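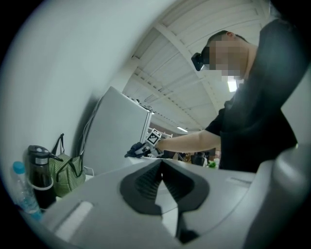
**Does the Bemau handheld kit replace a teleoperated arm for collecting training data?**

For some table-top tasks it can, provided you check its tracking yourself and budget for the recordings you will have to throw away.

## Session 6: Reading a product claim (handheld grippers)

Module notes, November. Bring the Bemau brochure and the price sheet from Session 5.

Last time we looked at leader-follower arms and why they are slow to set up. The sales pitch for handheld kits is that you leave the robot out of it. A person holds the gripper, does the task by hand, and the recordings are used later to train a policy for an arm with matching fingers. The idea is sound and has decent published work behind it. Whether a given box of parts does it well is a separate matter, and suppliers like to run the two together.

### What is in the box

The kit under review is the Bemau, sold in this country through Gallardo. The standard bundle has:

- two handheld grippers with soft ribbed fingers
- printed marker cubes, one per gripper
- a wide-angle camera mount
- recording software, one seat
- a year of "priority support" (undefined; I asked twice)

The headset is not included. The brochure mentions this on its back page, in the same type size as the recycling notice.

### The claims

**"Ready in minutes."** Ready for what? You can record in minutes. You can't record anything you should train on until the camera has been calibrated, the headset and gripper clocks agree, and somebody has looked at a few replays. Our first usable recording came at the end of an afternoon. The second set-up took 90 minutes with the same people and the same table.

**"Robust tracking in any environment."** Marker tracking depends on seeing the marker. Turn your wrist far enough and the cube faces away from the camera. Strong light can wash out the pattern, and a wide lens makes the outer part of the view less trustworthy unless the correction is good. The software fills short gaps by interpolation, and by default it does not flag where it has done so. The setting is called "smooth output" and you should turn it off before your first session.

**"Natural human motion."** Partly true. People move more freely with a handheld tool than with a leader arm. They also move in ways the target arm can't follow: too fast, or with the elbow somewhere the robot has no elbow. Natural motion is only useful if the arm can reproduce it. Ask for the joint-limit check and ask whether it runs during recording or afterwards. On the Bemau it runs afterwards.

**"Over 95% of demonstrations usable."** See below.

### Our trial

Severino Moya ran the trial in the Jorkton lab with the standard bundle and a borrowed headset. The tasks were picking up a soft cloth, placing a cup on a saucer and closing a zip bag.

| | Recordings |
|---|---|
| Attempted | 1316 |
| Passed the supplier's own filter | 1208 |
| Rejected by the supplier's filter | 108 |
| Kept after replay on the arm | 816 |

The supplier's filter keeps 92%, which is already short of the brochure. After replay we kept 62%. Most of the difference was the zip bag, where both hands come close together and one cube hides the other. If your work is all cups and saucers you will do better than we did. I would not assume the same figure for your own tasks in either direction.

One caution against us: the operators were new to the kit, and we did not separate early recordings from late ones. A fair supplier could object to that. Gallardo has seen the table and has so far sent a second copy of the brochure.

### Cost

Compare cost per *kept* recording, including the operator's time. The price sheet divides the purchase price by recordings attempted and leaves wages out entirely. The Tanau kit, which we cover next session, makes the same comparison in the same flattering way, so this is a habit of the trade.

Finger pads are consumables. There is no stated service life for them. Get a replacement price in writing.

### Questions to put to any supplier

1. How is a "usable" recording defined, and who decided?
2. Are interpolated stretches marked in the exported data?
3. Can we export everything without a live licence?
4. What happens when one marker hides another?
5. Which arm were the brochure results replayed on?

Gallardo answered question 3 clearly (yes, in full). On question 5 we were told "a range of platforms".

### For next time

Write one page on the Tanau brochure. Pick a single claim and set out what you would need to measure to test it, how long that would take, and what result would change your mind. Don't review the whole product. Raw figures from the Jorkton trial are in the module folder, including the rejected recordings, if you want to check my percentages.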